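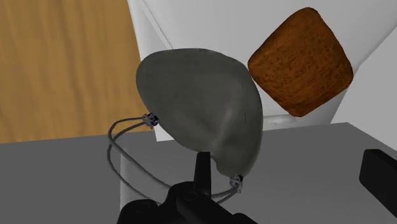 January, sim rig, started 8.40

Clistodus build pulled from Aliki overnight. It loads. The cord no longer falls through the worktop when the scene resets, so that's one thing I can stop writing in this notebook.

Plan for the day was 40 teleop episodes on the mask task: pick up the eye mask by its cord, move it clear, let go. Fotis P. on the controls in the morning, me after lunch. The cord is a closed loop with a knot at each end of the mask, and the physics has views on both knots. Pull gently and it behaves like string. Pull with any conviction and it behaves like a startled eel.

Episodes 1 to 9 binned. Gripper friction was still set for the mug task, so every grasp was heroic. Reset it to Ourania's values and started again from 1. I have renamed the old folder "mug_friction_do_not_use", which I fully expect to find in somebody's training set by spring.

11.15 – Fotis has found a way of hooking the loop over one finger and lifting without closing the gripper at all. Quick, smooth, looks lovely on replay. Also useless to us, as the label says "grasp". Long discussion. Agreed to keep them under a separate tag, "hook", and ask Chrysoula whether the policy should be allowed to learn it. Her reply, in full: "why not". Noted.

Grey cord on a grey mask on a grey worktop is a mean thing to do to a camera. I lost the strand twice this afternoon while driving the arm myself, and I knew where it was. Have asked Aliki for a colour randomiser on the cord and the mask. She wants a list of allowed colours. I said all of them. She wants a list.

Bread stays in as a distractor. The last policy went for it in the Mernville demo, in front of the Wirkora people, with more confidence than it has ever shown towards the actual target. More clutter next to the mask, please, and let's move the bread between episodes so it doesn't just learn to avoid one corner.

Time limit: 30 seconds per episode is tight for the hand-off from one finger to both. Three of mine timed out with the cord half gripped. Kept them as failures. They are perfectly good failures.

Running total for the task is 186 usable, hooks not included. Target is 1000. I have done the division and am not writing the answer down.

To do
- friction values into the task config, not in Ourania's head
- check knot collision shapes, left one snags on the fingertip
- colour list for Aliki (all of them, alphabetically)
- fresh batteries for the left controller
- replay 22 and 31 at half speed, cord seems to stretch on release

16.50, export running. It says four minutes left and has said so since half past.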